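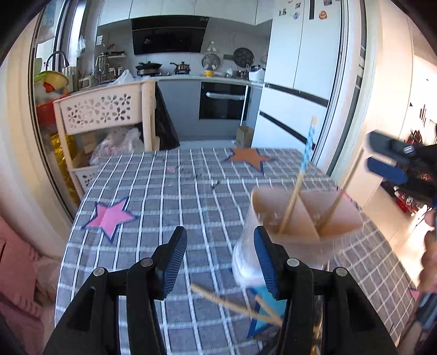
Learn > Machines > How Grippers Are Looked After

How a Gripper Gets Its Check-Up

Wednesday, July 22, 2026
By the Rasstead Kids' Page

A robot that picks things up needs something to pick them up with. On many robots that part is called a gripper. It has two fingers that open and close, a bit like kitchen tongs.

Some grippers are not on a robot at all. A person holds them and uses them to do small jobs, such as picking up a plastic cup or moving wooden sticks. The gripper records how each job was done, and a robot can learn from the recordings later. At our workshop in Rasstead we look after a pair of these. The pair is called Modo, and the two grippers work together, one in each hand.

What are the pads for?

Hard plastic fingers are slippery. If you try to lift a cup with two rulers, you will see the problem. So each of Modo's fingers has a blue rubber pad on the inside, where it touches things. The pad has ridges, like the bottom of a sneaker. The ridges help the finger hold on without squeezing too hard. Too much squeezing bends a thin cup.

Cleaning the pads

Paper leaves fluff behind, and glue is worse. After a craft job the pads get wiped with a damp cloth, along the ridges and then across them. They dry in the air for a while. We don't use a hair dryer. Heat can make the rubber curl away from the finger.

A pad that still feels shiny after cleaning is worn out. It is peeled off and a new one is pressed on. Our last set of pads did 649 jobs before it was changed in November.

Checking the screws

Look near the bottom of a finger and you will find 4 round silver screw heads. They hold the finger in place. Opening and closing shakes them a little each time, and after many jobs a screw can work loose. A loose finger wobbles, and then the two pads don't meet in the right place.

The person doing the check turns each screw gently with a small screwdriver until it stops. Then they go back to the first one and test it again — tightening one screw can shift the others a tiny bit.

Teaching it "open" and "closed"

The gripper has to know how far apart its fingers are. To set this up, you open them all the way and press a button, then close them all the way and press it again. The gripper saves a number each time. On the left one, open is 900 and closed is 524. Everything in between is partly open. New pads may be thicker than the old ones, so this step is done again whenever the pads are changed.

A test before work

The last job is a practice run. Pick up a paper cup, hold it while you count slowly to ten, and put it down. Then do it with a wooden stick, which is harder to grab. If either one slips, the pads get another wipe and the screws another look.

Then the date goes in the Modo notebook, and the grippers go back on their shelf with the fingers open. Leaving them shut would squash the ridges flat.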